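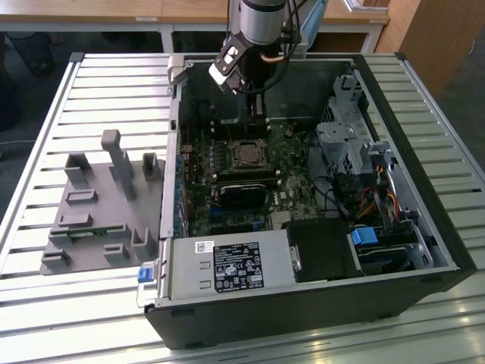
Rubrik: Hardware / Altgeräte

Liste: Werkstatt Plullholm
Betreff: Re: Tower zerlegen, Reihenfolge und was aufheben
Datum: 18. April 2023

Hallo zusammen,

ich antworte gleich unter den einzelnen Punkten, sonst wird es unübersichtlich.

> wir haben seit Januar 17 Bürorechner aus der Auflösung bei Brunier
> im Regal und kommen nicht voran. Jeder fängt woanders an. Können wir
> uns auf eine Reihenfolge einigen?

Ja. Mein Vorschlag: Gehäuse auf die Seite legen, Deckel ab, Innenseite nach oben. So wie auf dem Bild oben, auf dem Tisch mit den Aluprofilen. Im Stehen an den Steckern zu ziehen dauert länger und man sieht die Rastnasen nicht.

Danach in dieser Folge:

1. Laufwerke und Laufwerkshalter
2. Stromkabel am Board abziehen
3. Netzteil
4. Steckkarten, falls vorhanden
5. Speicher
6. Kühler und Prozessor
7. Board

Bei dem Gerät auf dem Bild liegt der Sockel schon frei, der Haltebügel ist gut zu erkennen. Wer so eines aus dem Regal nimmt, bitte als Erstes den Sockel abdecken. Kappen liegen in der Schublade unter dem Lötplatz. Wenn keine mehr da sind, tut es ein Stück steifer Karton mit Klebeband am Rahmen, aber nicht auf die Kontakte drücken.

> Was ist mit den blauen Teilen? Letztes Mal ist mir eines davon
> abgebrochen.

Blau heißt bei diesen Gehäusen meistens: hier anfassen, kein Werkzeug nötig. An dem Tower oben sitzt ein blauer Riegel unten rechts am Laufwerksschacht und eine blaue Lasche links neben dem Netzteil. Also erst drücken oder schieben, und wenn sich nichts tut, nachsehen, ob irgendwo noch eine Schraube sitzt. Nicht hebeln. Abgebrochene Riegel bitte in die Tüte "Kunststoff Kleinteile", ich habe schon zwei davon mit einem Ersatzteil von Joo wieder hinbekommen.

> Kabel abschneiden oder dranlassen?

Dranlassen. Ein Netzteil mit gekappten Kabeln kann ich nur noch wegwerfen. Die gelben, orangen, roten und schwarzen Leitungen verlaufen bei der Bauart unter dem Laufwerkskäfig und um ihn herum, deshalb steht der Käfig in der Liste ganz vorne. Wenn er draußen ist, hat man Platz für die Finger. Kabelbinder mit dem Seitenschneider öffnen, Schneide vom Kabel weg.

> Muss ich vom Netzteil etwas notieren?

Vom schwarzen Typenschild bitte Leistung und Modell abschreiben. Wenn daneben ein kleiner Aufkleber mit Strichcode klebt, den dranlassen und nicht abkratzen. Alles unter 400 Watt kommt in die linke Kiste, der Rest in die rechte. Netzteile werden nicht geöffnet, auch nicht "nur mal kurz", und auch nicht, wenn sie länger nicht am Strom waren.

> Und die Schrauben?

Gehören ins Sortiment, getrennt nach grobem und feinem Gewinde. In der Dose ohne Deckel liegen inzwischen bestimmt 2000 Stück durcheinander, da findet man nichts mehr. Für jedes Gerät eine eigene kleine Schale nehmen und erst am Schluss einsortieren.

Die Slotbleche bitte ebenfalls aufheben. Nikell nimmt die Gehäuse nur komplett zurück, mit Blechen und Seitendeckel. Fehlt der Deckel, zählt das Gehäuse als Schrott. Die Deckel deshalb mit Kreide nummerieren, gleiche Nummer innen auf den Rahmen. Es sind 2 verschiedene Höhen dabei, die sehen fast gleich aus und passen nicht untereinander.

> Speicher testen wir hinterher?

Ja, gesammelt. Riegel in die antistatischen Beutel, nicht lose in die Kiste. Auf den Beutel kommt die Nummer des Geräts.

Noch offen ist, was wir mit den Luftführungen und Lüfterhauben machen. Die brauchen viel Platz und ich habe noch nie eine davon gesucht. Ich würde von jeder Bauform eine behalten und den Rest zum Kunststoff geben. Wer andere Pläne damit hat, schreibt das bitte hier auf die Liste, sonst räume ich das Fach beim nächsten Mal leer.

Grüße aus der Werkstatt

--
Werkstatt Plullholm, Mailingliste
Abmelden: leere Nachricht mit dem Betreff "abmelden" an die Listenadresse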